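Test Grippers on Parts You Did Not Pick

Most gripper comparisons I read are about payload, stroke and cycle time. Those numbers are easy to print and easy to rank. I have come to think they tell a buyer very little, and that small shops would do better to spend their trial period on a handful of awkward parts.

At Nireck we sort and repack electrical components for panel builders. Last March we started trying out grippers for a two-arm bench that would move switches between trays. Our first test used machined aluminum blocks, mostly for the reason everyone uses them. They are square, they are all the same, and any gripper made in the past ten years can hold one. We ran 261 picks and learned that blocks are easy.

Chie Kaneko, who runs the floor, then took parts out of the returns bin and told us to use those. Push buttons with round caps. Selector switches that lie on their side. Contact blocks with terminals sticking out where you would like to put a finger. The results changed at once. A parallel gripper that had been perfect on blocks got only 78 percent of the mixed parts on the first try, and the misses were nearly all on the round caps.
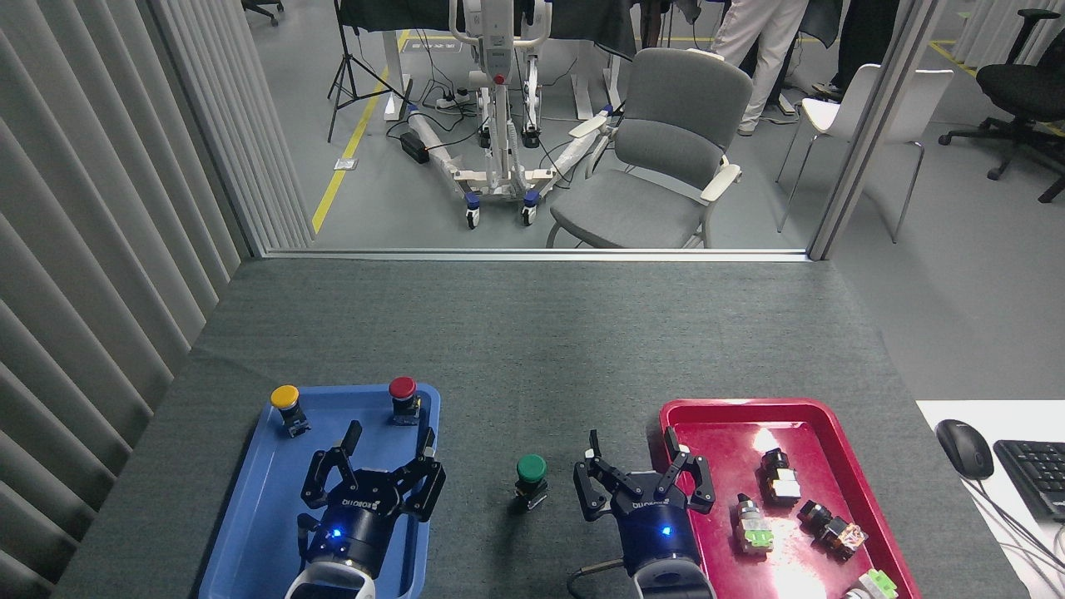

Multi-finger hands did better on shape and worse on room. A hand with its fingers spread takes up a lot of space, and a tray has walls. If a button sits near a corner, the fingers need somewhere to go, and the question becomes one of approach angle and wrist clearance. I have not seen a data sheet that covers this. You find out by putting your own tray on the table and trying.

Cameras are the other half of it. Glossy trays throw glare, and a dark base against a dark background is hard to find an edge on. We lost almost 30 hours to lighting before we touched a single grip setting. Nanami Ishida, who wrote our controller code, wanted matte trays from the start. She was right, but our customers send what they send, so I still think the test should include the shiny ones.

People tell me that a trial like this is not repeatable and so cannot be used to compare products. That is partly true. Our scores mean nothing to a shop that packs bottles. But a repeatable test on the wrong part is no help to them either. Write down which parts you used, keep them in a box, and run every candidate through the same box.

We are still undecided between two hands, and the next round starts when the new cable guides come in.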